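Subject: Re: [packing-list] the clear-top canvas pouch, again
To: packing-list
Time: 9:40 pm

Earlier today, a list member in Clatville wrote:

> I've moved everything into the Mosoti pouch and I'm not going back.
> The clear top means I can find my toothpaste without unpacking
> the whole bag. It stands up by itself on the sink. It weighs 205
> grams empty, which seems fine to me. Has anyone got a reason
> NOT to buy one before the Clunness trip in March?

Yes, I have a few.

First, 205 grams is a lot for something whose only job is to hold a toothbrush and some small bottles. My old nylon roll is lighter than that with the soap in it. I know the Plirham people say canvas lasts forever, but they sell canvas, so they would.

Second, the window. I keep reading that you can see everything through it. With plain clear plastic I might believe that. Ribbed plastic is another matter. You get stripes and glare, and whatever is on top of the pile. The thing you want is always under that.
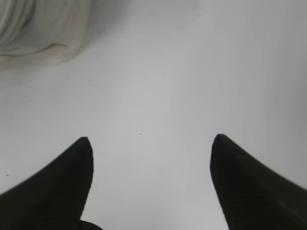 Third, cream. Who decided a bag for toothpaste, sunscreen and hair stuff should be cream? I had a cream canvas tote for one summer and it was tan by the end of it, with a blue patch where a pen let go. Spot cleaning got me a bigger, paler blue patch.

Then there is the shape. A cube looks great on a shelf. In a carry-on it takes a cube's worth of room whether it's full or half empty, unless you squash it, and then what did you pay for? My own bag is packed flat, in layers, and there is no layer that deep.

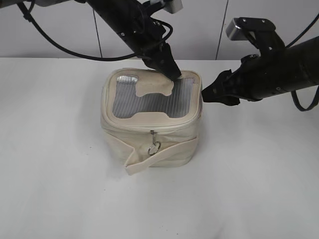 Photo: the cream canvas pouch with the clear ribbed top

I'll give it the zipper. A track that runs around the upper rim ought to let you fold the top well back, and a ring on the pull is easier to grab than a bare tab. The strap I'm less sure of. A wide band of fabric across the front, with an end that sticks out past the bottom of the bag, is one more thing to catch on a suitcase zipper. If it's meant as a handle I'd want to know where the stitching is before I hung a full bag from it.

As for the little bone-shaped piece of matching fabric, I can't work out what it's for. If somebody on the list knows, please say so. "It's cute" is an acceptable answer but it won't change my vote.

I went back through the archive before writing this. There are 388 messages with "pouch" in the subject line and I read more of them than I should have. Plenty of people love theirs in the first week. Very few write back after a year, and the ones who do mostly want to know how to get shampoo out of canvas.

If you've already bought it, fine – put a plastic bag inside and tell us in April how it looks. If you haven't, try a plain zip bag for the Clunness trip first and see whether you miss the window.

I'm still willing to be talked out of all this, preferably by someone who has owned one for longer than a month.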